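From: Gangadharan Krishnan
To: teleop-users list
Subject: Re: [teleop-users] operators drifting apart on the kitchen task

Quick one before I have to run for the shuttle, sorry for the shape of it.

Rautiainen wrote:

> We have 2 operators on the two-arm kitchen setup at Nakamville and their
> demos look like different tasks. One goes in with the right arm first and
> parks the left. The other brings both in together every time. Policy
> trained on the mix dithers at the start, hands hover, nothing gets
> picked. Should we throw out one operator's data or just collect more?
> Also do you re-lay the items between episodes or leave them where they
> ended up? We've been leaving them.

Don't throw anything out yet. We had the same dithering at Fondumach last winter and more data made it worse, not better. What fixed it was writing down which arm starts. One sentence, taped to the leader arms. Took me a month to accept it was that dumb.

Other thing – check your rest pose. If one person starts with the grippers over the board and the other starts with them back at the sides, the policy sees two different first frames for the same instruction and you can guess the rest. We now refuse to start recording until both leader arms are within tolerance of home. Script beeps at you. Everyone hates it.

Same table, same black tent, two moments:
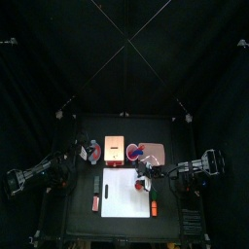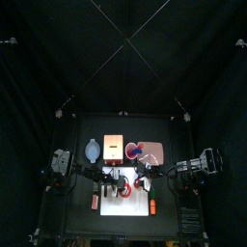
On re-laying: yes, re-lay. If you leave things where they ended up the start of episode 12 depends on how episode 11 went, and a tired operator leaves stuff in the easy spots. Ours bunched up near the middle by the end of a shift and we didnt notice until somebody plotted it. Now we have a sheet with layouts on it, pick one, put things down, go. Nudge a few by hand so its not pixel perfect. You want spread, but spread you chose.

And swap items in and out a bit. Not every episode, just between blocks. Otherwise it learns where the cup is and never looks at it.

How much data: for one short task I'd do 100 clean demos from one operator first, train on that, look at it. Then add the second person. If it gets worse when you add them you know where the problem is. If you start from the mix you're debugging blind, which I think is where you are now.

Pauses – trim them. Operators stop to think with a gripper in the air and the policy learns to stop and think with a gripper in the air. We cut idle stretches at the start and end automatically, the middle ones by hand. Boring but worth the afternoon. If a demo has 4 or more hesitations I just bin it and redo.

Last, let each operator watch the other one's replays. Cheaper than a meeting. Ours converged in a couple of sessions without me saying anyting.

Plillero export question from the other thread: I haven't tried the new version, still on the old one, so can't say if the timestamps are sane. If someone has two arms plus cameras going through it please post your offsets. Ours were off between left and right and it looked exactly like bad operator timing for weeks.

Can send the layout sheet and the beep script if you want them, just mail me off list.

Gangadharan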